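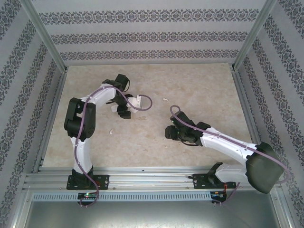 Chapter 7
Paying for Things Over Time

Before you start: percents, simple interest (Chapter 3). Calculator ok.

Rizal Kwok wants a used car. Price on the windshield, $2,265. He has $1,000 saved. The dealer, Rollstead, says no problem – pay the rest monthly. Sounds easy. Is it?

First the words. The price is what the seller asks. The down payment is what you hand over today. What's left is the amount financed, also called the principal. For Rizal:

2,265 – 1,000 = 1,265

So he borrows $1,265. Interest gets added on top of that, and maybe a fee. Rollstead charges a $50 paperwork fee, paid up front, so it does not go into the principle. Watch for this, it trips people up in the exercises.

Longer loan, smaller payment. Also more interest in total. Both true at once, and most of this chapter is working out how much more.

Key terms: down payment, principal, term, finance charge, installment.

7.1 The installment plan

An installment is one of a set of equal payments. Stores used them for pianos and sewing machines long before cars. Aisyah Tarigan buys a washer from Mandagi on such a plan, nothing down, first payment due in Febuary. Her contract lists two prices – cash and credit. The diffrence between them is the finance charge.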